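Search posts and people

Torben Petersen
Oct 21, 2024

1/ Notes on the Prestis wristed needle driver set, second look. I posted a short take in March after the first loaner. Kohlhase has since revised the jaws and changed the price structure, so most of that thread is out of date.

2/ What you get: two wristed instruments, a spare jaw insert, a cleaning adapter, and a paper log sheet. The tray is still sold separately. Ask for it to be included in the quote, they usually agree.

3/ Rated life is 10 uses per instrument, counted by the chip and not by wear. A use is logged when the instrument is seated, even if you pull it right back out. Train whoever is docking.

4/ Jaw grip. The old insert let a fine needle roll under side load. The new ridge pattern holds better at the tip and about the same at the heel. If you drive from the heel, you won't notice what you paid for.

5/ Wrist play is the number I care about. Fresh out of the box there is very little. By the last use on our set I could feel a small lag on reversal, mostly in yaw. Tolerable for closing a layer, annoying for anything delicate.
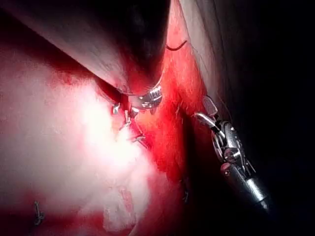 6/ Thread handling is the weak point. Fine suture still finds its way into the gap behind the jaw pivot if you wrap close to the wrist. Keep the loops out toward the tip and leave a longer tail than you would with a straight driver.

7/ Glare. Polished metal throws a lot of light back at the scope when you work in close. Heike Kasten turns the light source down to 50 percent for the knots and brings it up again for inspection. I now do the same. A matte finish is on the Kohlhase wish list, no date given.

8/ Reprocessing. Maricel Dela Peña timed the flush step at 5 minutes per instrument with the supplied adapter. The Derkus adapter fits too, but the seal weeps at full pressure. Don't mix them.

9/ Service. One instrument came back from Pillia with a cable tensioned too tight — it drifted closed when idle. They replaced it without argument, but we had to send it twice. Write the fault on the tag AND in the portal. They read only one of the two, and I can't tell which.

10/ Price per use is a little above the previous set once you add the tray. If your current drivers hold a needle, I would wait. If you are replacing anyway, buy this one and skip the service plan for the first year.

11/ Huệ Ninh asked about left-handed setups. The instruments are symmetric, the log sheet isn't.

12/ Still to do: the same comparison with barbed suture. I'll add it to this thread.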